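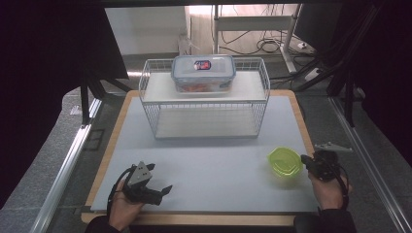
4.3 핸드헬드 그리퍼를 이용한 양손 교시 기록

본 절은 Gultix 교시 키트의 핸드헬드 그리퍼 두 개로 양손 작업을 시연하고 궤적을 기록하는 절차를 설명한다. 원격 조작 방식의 교시는 4.4절을 참조한다. 기록을 시작하기 전에 작업판 위의 물체 배치를 작업 정의서와 대조한다. 선반 위 용기와 그릇을 함께 다루는 작업에서는 투명 용기를 철망 선반 상단에 올리고 하단은 비워 두며, 연두색 그릇은 작업판의 오른쪽 앞에 바로 세워 놓는다. 오른손 그리퍼의 시작 위치는 그릇의 바로 오른쪽이고, 집게가 그릇 쪽을 향해야 한다. 왼손 그리퍼는 집게 끝이 오른쪽을 향하도록 든다.

준비 사항
- 좌우 그리퍼의 펌웨어 버전이 동일할 것
- 그리퍼 상부의 삼각형 금속판이 흔들리지 않을 것
- 기록 프로그램 Dumach가 대기 상태일 것
- 저장 장치의 여유 공간이 75GB 이상일 것

절차
1. 좌우 그리퍼의 케이블을 제어함의 L, R 단자에 각각 연결한다.
2. Dumach에서 [장치] > [양손 교시]를 선택한다. 두 그리퍼의 상태 표시가 모두 '연결됨'으로 바뀔 때까지 기다린다.
3. 양쪽 집게를 완전히 벌린 다음 완전히 닫는다. 화면의 개폐량이 0에서 62mm까지 변하는지 확인한다. 최댓값이 62mm에 미치지 못하면 3.2절의 영점 보정을 다시 실시한다.
4. 두 그리퍼를 시작 위치로 옮기고 2초간 정지한다.
5. 페달을 한 번 밟아 기록을 시작한다.
6. 작업을 일정한 속도로 수행한다. 물체를 잡을 때는 집게가 물체에 닿은 뒤 잠시 멈추고, 그 후에 들어 올린다.
7. 작업이 끝나면 물체에서 집게를 떼고 시작 위치로 돌아온다.
8. 페달을 다시 밟아 기록을 종료한다. [저장] 또는 [폐기]를 선택한다.
9. 물체를 처음 배치로 되돌리고 4번부터 반복한다.

작업 하나당 유효 기록은 최소 7회가 필요하다. 그릇의 위치를 바꾸어 가며 기록할 경우 위치마다 7회를 채운다.

주의: 케이블이 손목에 감긴 상태로 손을 뻗지 않는다. 커넥터가 빠지거나 그리퍼가 당겨져 궤적이 튈 수 있다. 케이블은 손목 바깥쪽으로 여유를 두고 아래로 늘어뜨린다.

주의: 철망 선반은 가벼워서 집게가 걸리면 함께 끌려온다. 용기를 내릴 때는 집게를 선반 윗면보다 높게 유지한다. 선반이 움직인 기록은 폐기한다.

참고: 투명하거나 반투명한 물체는 깊이 영상에서 윤곽이 누락될 수 있다. Dumach의 미리보기에서 윤곽이 끊겨 보이면 조명 각도를 조정한다. 노출값은 기록 도중에 변경하지 않는다.

참고: 기록 중에는 시연자의 손과 그리퍼 외에 다른 물체를 작업판 위로 넣지 않는다. 보조자가 물체를 재배치할 때는 기록이 종료된 것을 먼저 확인한다.

오류 코드
E-414: 좌우 그리퍼의 시각 동기가 어긋남. 두 케이블을 모두 분리하고 R, L 순서로 다시 연결한 뒤 2번부터 진행한다. 오류가 발생한 기록은 자동으로 폐기되며 복구할 수 없다.
E-420: 자세 추적이 끊김. 금속판의 고정 나사를 점검하고 그리퍼를 시작 위치로 되돌린다.
E-431: 페달 입력 없음. 페달의 배터리를 교체한다.

저장된 기록을 로봇에서 재생하기 전에 4.6절의 충돌 검사를 실시한다. 첫 재생은 저속 모드로 하고, 운전자는 비상 정지 버튼에 손이 닿는 위치에 선다.

절 개정: 9월, 담당 Jarosław Jabłońska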